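工单：Gisport 园区餐厅预订单重复下发及组合餐品拆分错误
所属系统：Stevard 订餐管理平台（后厨生产模块、标签打印模块）
提交单位：Gisport 园区后勤服务部
受理单位：Ilness 信息技术服务台
优先级：二级（影响日常业务，存在人工替代方案）
当前状态：已解决，转入观察

一、问题描述（提交单位填写）

周一早间备餐时段，我部后厨在打印当日生产单时发现，部分预订单出现两次，订单号相同，流水号不同。值班人员最初按重复打印处理，撕去多余标签后继续备餐。至午餐开始前核对总量，生产单合计比订餐端显示的有效订单多出42份，已超出正常误差范围，故暂停自动下发，改为由前台导出清单后人工分单。

同时发现另一异常：凡属“组合餐品”的订单，部分在生产单上被拆分为单项，单项数量与组合定义不符。例如订餐端下单为一份汉堡套餐，生产单上面包一项数量正常，肉饼一项数量翻倍，配菜一项缺失。非组合类餐品（单点主食、汤类、饮品）未见此情况。

上述两类异常是否为同一原因引起，我部无法判断，现一并提交，请协助排查。

影响范围：
主餐厅后厨热食区、冷食区生产单及标签；
晚餐预订暂未受影响，但因自动下发已停用，需要人工处理；
员工账户扣款未见重复，已与财务系统抽样核对。

已采取的措施：
停用后厨端自动下发；
重启标签打印机，异常仍然存在；
保留全部重复标签及当日生产单原件，以备核查。

附件：生产单导出文件、订餐端有效订单清单、标签扫描件。

二、首次答复（Ilness 服务台一线）

贵部工单已收悉，登记为二级。为便于定位，请补充以下信息：

后厨各终端的软件版本，可在终端主界面“关于”页查看；
出现重复的订单是否集中于某一台终端；
近一周内是否进行过菜单调整、网络变更或设备更换；
终端系统时间与标准时间是否一致。

在得到明确结论之前，请继续保持自动下发停用状态，并请勿在终端上执行“清空本地队列”操作。该操作会删除尚未上传的记录，可能导致后续无法还原事件经过。

三、补充信息（提交单位）

现就贵台所询事项答复如下。

后厨共有终端4台，分别用于热食、冷食、打包和收发。热食、冷食两台的软件版本一致，打包终端版本较旧，收发终端因界面显示异常，未能读取版本号。

经逐单核对，重复订单均带有热食终端的标识。组合餐品拆分错误则在热食和冷食两台终端上均有出现，打包终端上显示的组合内容是正确的。

菜单方面，上周末由菜品管理岗更新过一次组合定义，新增两个套餐，修改一个套餐的配菜选项。更新在管理后台完成，后台提示“发布成功”。

网络方面，弱电施工单位更换过后厨吊顶内的一台接入交换机，施工后仅测试了终端能否上网，未对 Stevard 平台做专项测试。

终端时间与标准时间一致，相差不足一分钟。

四、二线分析记录（Ilness 应用支持组）

（一）关于订单重复下发

应用支持组调取了平台侧的下发日志，并远程导出热食终端的本地日志。两份日志对照后，可以还原单笔订单的处理过程：

平台向热食终端下发订单，终端接收成功并写入本地队列，随即返回确认信息；
确认信息未能在规定时间内到达平台；
平台判定下发超时，按重试策略再次下发同一订单；
终端再次接收，生成新的流水号，再次写入队列并打印标签。

平台侧超时阈值为70秒。正常情况下，终端确认信息应在数秒内返回。热食终端的日志显示，其确认信息发出时间均正常，延迟发生在终端与平台之间的网络路径上。

需要说明的是，终端在接收订单时本应按订单号进行去重。经核查，热食终端的去重功能处于关闭状态。配置变更记录显示，该项是在上一次终端重装时由默认模板带入的，模板中去重开关为关闭。冷食终端系由旧版本升级而来，保留了原有配置，去重开关为开启，因此虽与热食终端共用同一网络路径，却没有出现重复。

结论：网络延迟为诱因，去重功能关闭为直接原因，两者同时存在时才会产生重复标签。

（二）关于组合餐品拆分错误

平台对组合餐品采用“定义版本”管理。每次发布后，组合定义产生新的版本号，终端应在下一次同步时获取新定义，并停用旧定义。

应用支持组比对后发现，热食、冷食两台终端的本地缓存中同时存有新旧两个版本，且均标记为“有效”。终端在拆分组合餐品时，按餐品编号匹配定义，未校验版本号，因而对部分餐品同时套用了两个版本：肉饼一项在两个版本中编号相同，数量被累加；配菜一项在两个版本中编号不同，匹配冲突后被丢弃；面包一项在新版本中改为按套餐基础项处理，不参与累加，因此数量正常。提交单位所述现象与此吻合。

打包终端版本较旧，不在本地执行拆分，直接显示平台侧拆分结果，故内容正确。

旧定义未被停用的原因，是同步过程中断。终端同步组合定义分两步进行，先写入新定义，再停用旧定义。两步之间若连接断开，终端会保留两份定义，并在下一个同步周期重新比对。由于周期设定为24小时，周一早间备餐时仍未进入下一周期。

结论：两类异常均与后厨网络不稳定有关，但程序处理路径不同，应分别修复。

五、网络侧排查（Skov 网络运维组）

应 Ilness 服务台转派，本组对 Gisport 园区后厨接入网络进行了现场检查，情况如下。

新更换的接入交换机工作正常，固件为当前推荐版本，未见硬件告警。其上联端口协商结果为半双工，与汇聚侧端口的全双工设置不一致，负载升高时出现大量冲突与丢包。早间备餐时段终端集中拉取订单，且该时段内监控录像也经同一上联回传，丢包最为明显。

处理：将两侧端口统一设置为自动协商，重新插拔后协商结果正常。持续测试期间未再出现丢包。另将后厨业务终端划入独立网段，与监控流量分开，并在上联端口上为订餐业务设置优先级。

遗留事项：施工单位未提交端口配置变更单，本组已在网络台账中补录。今后涉及后厨、收银、门禁等业务区域的接入设备更换，应提前通知本组，施工完成后由本组进行链路检测，检测合格方可交付使用。

六、修复措施

针对订单重复下发：
在热食终端开启订单号去重，并清点队列中已有的重复记录，逐条标记作废；
修改终端重装模板，将去重开关默认值改为开启；
平台侧保留重试机制，重试时附带原流水号，由终端判定是否为同一次下发。

针对组合餐品拆分错误：
清除热食、冷食终端的组合定义缓存，强制执行一次完整同步；
终端拆分逻辑增加版本校验，仅采用版本号最高且完整性校验通过的定义；
菜单发布后，平台主动向各终端推送更新通知，不再仅依赖定时同步；
管理后台的“发布成功”提示改为显示各终端的同步状态，未同步的终端单独列出。

上述程序修改已在测试环境验证，随本次补丁部署至热食、冷食终端。打包终端版本过旧，不支持该补丁，建议另行安排升级。收发终端显示异常经查为显示缩放设置错误，已修正，与本工单所述问题无关。

七、验证过程

补丁部署完成后，应用支持组会同后厨、菜品管理岗进行了联合验证。验证安排在两餐之间的空闲时段，使用测试账户下单，不产生实际扣款，测试标签统一加印“测试”字样，用后回收。

第一项，重复下发验证。由网络侧临时中断热食终端的确认链路，使平台触发重试。终端收到第二次下发后识别为同一订单，未生成新流水号，未打印标签，日志中留有“重复，已忽略”记录。链路恢复后，平台侧订单状态自动更新为“已确认”。验证通过。

第二项，组合定义同步中断验证。在管理后台发布一个测试套餐，并在终端写入新定义后断开连接。终端重新连接后继续完成剩余步骤，旧定义停用。断开期间下达的测试订单，按完整性校验通过的版本拆分，单项数量与定义一致。验证通过。

第三项，组合餐品单项核对。选取汉堡套餐、双拼套餐及新增的两个套餐，由后厨按生产单逐项备料，与组合定义对照。核对项目包括面包、肉饼、配菜及包装规格。

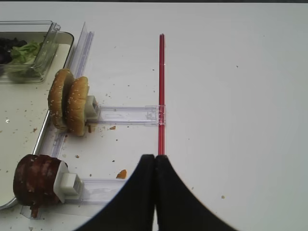

核对过程中发现，新增套餐之一的酱料项在组合定义中被归入“包装”类，生产单因此将其列在打包终端，热食终端不显示。该问题属于菜单录入时分类选择有误，与程序缺陷无关。菜品管理岗已当场更正并重新发布，四台终端均显示同步完成。更正后再次核对，各单项数量及归属终端均正确。验证通过。

第四项，高峰负载观察。恢复自动下发后，应用支持组对次日早餐、午餐两个时段进行了远程监看。平台侧未记录到下发超时，各终端确认信息返回时间处于正常水平。后厨反馈生产单合计与订餐端有效订单一致。

八、提交单位意见

我部已恢复自动下发，当日各餐次生产单核对无误，对处理结果无异议。另有三点请贵台一并考虑：

其一，生产单页首目前只显示打印时间，建议增加有效订单总数，便于值班人员在备餐前快速比对。此次异常在午餐开始前才被发现，与生产单上缺少总量有一定关系。

其二，标签上的流水号字号偏小，热食区光线及蒸汽条件下不易辨认。重复标签的订单号虽然相同，值班人员起初仍误以为是打印机故障。

其三，人工分单期间所用的导出清单按下单时间排序，后厨需按取餐窗口重新整理，耗时较长。希望导出功能增加排序选项。

九、服务台答复

关于生产单页首增加订单总数，已列入下一版本的修改内容。

关于标签字号，可由贵部在标签模板中自行调整，路径为“后厨设置—标签模板—字段样式”。调整后请先试打一张，确认订单号与餐品名称没有换行溢出，再行启用。

关于导出清单排序，现版本支持按取餐窗口分组导出，但该选项仅对“后厨主管”角色开放。已为贵部前台账户临时开通，请于备用流程演练时试用，如需长期保留，请按权限管理办法提交申请。

十、后续事项

打包终端升级：由 Ilness 服务台提供升级包，贵部确定停机时段后实施。升级前须备份本地配置，升级后逐项核对去重开关、打印机映射及所属分区。

重装模板清查：应用支持组将对其他园区使用同一模板重装过的终端进行清查，发现去重功能关闭的一律改正，结果登记入配置台账。

日志留存：热食终端本地日志已满时会自动覆盖最早记录，本次因及时导出未造成缺失。请各单位在发现订单异常后，先导出日志再重启设备。

备用流程：自动下发停用期间的人工分单步骤，由后勤服务部整理成书面操作说明，存放于后厨值班台，并在本工单内上传副本。

观察期内如再次出现订单重复或组合餐品数量不符，请直接在本工单下追加说明，并附当餐生产单及终端日志，无需另行提交新工单。观察期满未见复发，由服务台关闭本工单。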